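19 October 2024

Evening, late

I have been meaning to write all of this down since lunch, and now it's dark out, the dishwasher is going, and I've made myself a pot of the mint tea, so here goes. The choir concert is three weeks off and I still cannot sing the second verse of the Burnia song without losing my place. I've loved singing with this bunch ever since I joined in January (was that only this year?), but Ilona has picked a program this time that has every one of us sitting in our cars before rehearsal, muttering.

It was a long rehearsal today, the extra one, with the coffee break in the middle. We opened with the Bozsik piece, the slow one where the altos hold that low note for what feels like a week. I like it a great deal more than I did in September. Back then it seemed to me like a lot of humming, and now when the tenors come in over the top I get a little shiver at the back of my neck. Ilona stopped us at bar 35, and then again at bar 35, and then a third time, and by then even the basses were laughing. She wants the word to open up before the note moves. I understood it perfectly when she sang it and lost it completely when I tried it myself.

At the break I sat with Jean and the new soprano, whose name I have asked for twice and am now too embarrassed to ask for again. She used to sing in a big church choir where they did everything from memory. Everything! I told her I still keep a grocery list for four things. She was very sweet about it and said she learns words by walking with them, one line to the mailbox, the next line to the corner, and so on, and that after a few days the street sings it back to you. I thought that was a lovely way to put it and I intend to try it tomorrow if it's not raining. 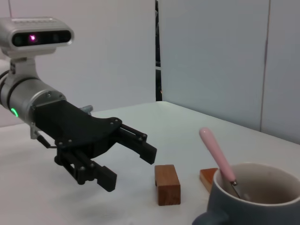

After the break we did Tolivo, start to finish, all 274 bars, and it went better than I'd dared to hope. There's a place near the end where everyone drops away except the second altos, so it's four of us hanging out there like wash on a line, and for once we stayed in tune. Ilona put down her pencil and just nodded. I can't tell you how pleased I was. I came home and told Paul about it in far too much detail while he was trying to fix the drawer in the hall, and he said "good for you, hon" with a screw between his teeth.

Then the business part, which always takes longer than it should. I want to get it down tonight while I still have it straight, because last time I trusted my memory and turned up in the wrong color scarf.

Things Ilona told us:

1. Black folders for the concert, no exceptions. Mine is navy. I held it up hopefully and she shook her head. So I need to stop at the office supply place, and I might as well get printer ink while I'm there.

2. We go on second, after the children. I'm glad of that. The children are always wonderful and the audience will be in a good mood, and we won't have to stand around all evening with our mouths going dry.

3. Everybody is to bring something for the table afterward. I put myself down for the apricot bars, and then remembered on the drive home that I gave my good square pan to Kathy's girl when she moved. I'll have to ask for it back or use the round one, and round apricot bars are going to look peculiar.

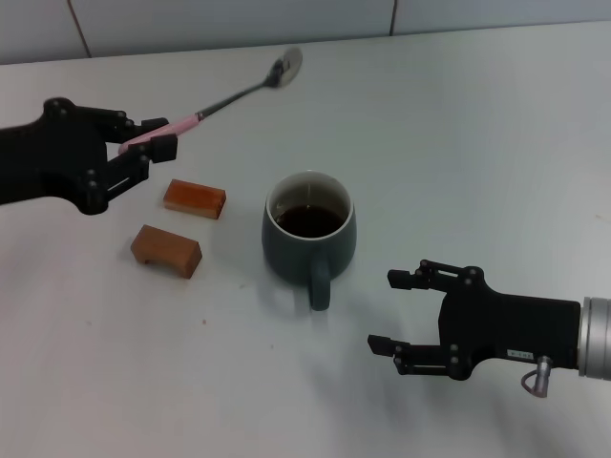
4. Skidaden is staying in. There was some hope among the altos that it might get dropped, what with the time, but no. It's the fast one, with the clapping, and I can either clap or sing. Jean says to tap my foot first for a week and let the hands come later.

5. Call time is an hour and a half before we sing, which seems early to me, but the risers have to be tried out and Ilona wants to hear us in the room with coats on the seats. She says an empty hall flatters you.

I drove home the long way, past the reservoir, with the window down a crack and the heat on, which Paul says is wasteful and I say is one of the great pleasures of fall. The maples by the pump station have turned all at once. I sang the Burnia verse out loud at the stop sign and got as far as the third line before I mixed it up with the one that comes after – they both start with the river, and I don't see why the poet couldn't have picked some other body of water for one of them.

I've been thinking about Mother this evening, too. She sang while she ironed, always the alto part, so that for years I knew half the hymns in the book without their tunes. I'd get to church and be surprised by what everybody else was singing. I wish she could hear the second altos on that last page of Tolivo. She'd have had an opinion about our vowels.

Well, the tea's gone cold and Paul has found the last screw. Tomorrow: folder, ink, call Kathy about the pan, and walk verse two to the mailbox and back.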